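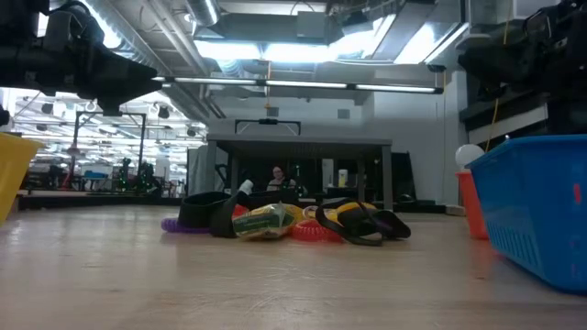 Two arms, one heap, three baskets. Sorting a table, the chore my mother gave me when I was small.

1/ I work in a small repair shop and I follow home robots as a hobby, so friends ask me every month: can they do the chores yet? I will try to answer in a few posts. English is not my first language, please be patient.

2/ Short answer: some chores, slowly, when a person has prepared the place. Long answer is more interesting.

3/ A heap is much harder than a row. When things touch each other, the machine must decide where one ends and the next begins. A shiny package next to a flip-flop is easy for you and me. For a camera, the shine changes with every small move.

4/ Soft things are the second problem. A hard cup has the same shape today and tomorrow. A strap or a band has a new shape each time you put it down, and the fingers must find a place to hold it. 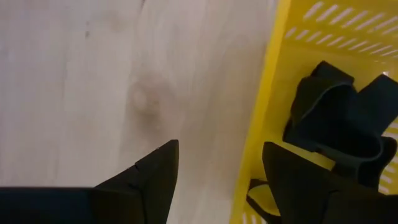
Skumley replied to post 4 that soft things are already solved, because the arm at Dridine folds towels all day and only needs help on Mondays.

5/ I have respect for the towel work, but towels are all the same size and arrive in the same place. Give the same arm my kitchen drawer and we will see. A household is made of exceptions.

6/ I also want to be fair to the machines. I kept notes on my own sorting at the shop in July. 300 small parts, and I put 10 in the wrong box. I was tired and I was listening to the radio. So "better than a person" depends very much on the person.

7/ Where I think they are already useful: the same few kinds of object, baskets that do not walk away, good light, and no hurry. In our shop this would be the returns table. I would give them this work tomorrow - with me in the next room for the first weeks.

8/ Where I would not give them work yet: laundry from the floor, dishes with food on them, anything under a bed. Also anything with a cat.

9/ Two arms are better than one, but less than I expected. Both need to reach the middle of the table, and then one must wait for the other. My wife and I have the same problem when we cook.

10/ Many of you ask what to look at when you watch a demo. My list, please add yours:

- Is the place arranged for the machine? Baskets near the arms and clear wood around the objects help it a lot. This is not cheating, we also arrange a kitchen for the cook. But your home will need the same. 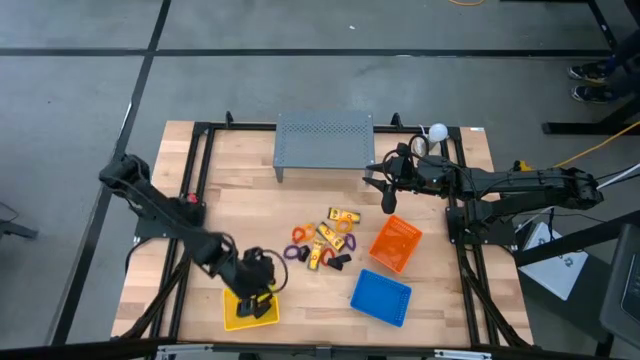
- Is the video at normal speed? Look at the people in the background, if there are any. When they walk like in an old silent film, you have your answer.

- What happens after a mistake? I trust a slow arm that drops a thing and picks it up again. Ask to see the drop.

- Who puts the objects back for the next try? If it is a person, count this time too.

11/ Duggan asked me for the price. I do not know it, and I prefer not to guess. I will write again when I have tried one at our returns table.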